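Learning a raga phrase by ear

I love this exercise! It needs no notation and no fast fingers, only a recording you like and a drone. I first did it with a slow sitar piece called Lemma, and I still go back to it most mornings before 7.

Start with the drone. Any tanpura app will do. Set it to the pitch of your recording and let it run for a few minutes while you hum the home note, Sa. Don't pick up your instrument yet – I know, it's hard!

Now choose a phrase from the opening alap, the slow part before the drums come in. Keep it short. Mine starts at second 337 of the track and is over by second 347, and those ten seconds kept me happy for most of June.

Loop it and sing along, slides and all. If your player can slow things down, go to half speed. Sing it four times with the recording, then two times with only the drone. 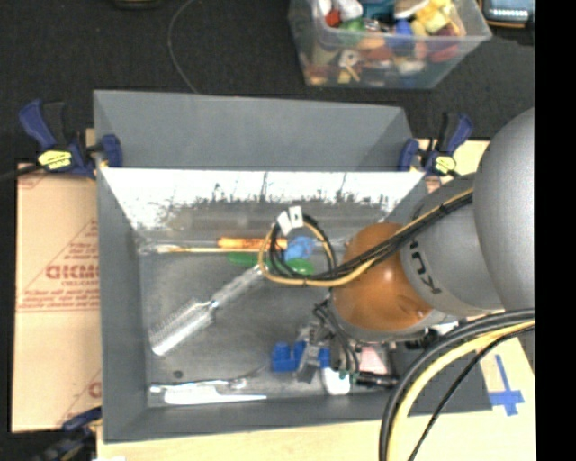

KUKA arm and open gray bin

Once your voice has it, find the phrase on your instrument. Guitar, violin, keyboard, whatever you have. Find the resting notes first and fill in the quick ones later. On guitar, try bending up to a note where the sitar player pulls the string (light strings help a lot).

My teacher, Ingeborg Ruchti, has her students play the phrase back with one small change, maybe a longer hold before the last note. Try it! Stay inside the notes of the raga and come home to Sa when you're done.

Next phrase: pick one that starts where yours ended.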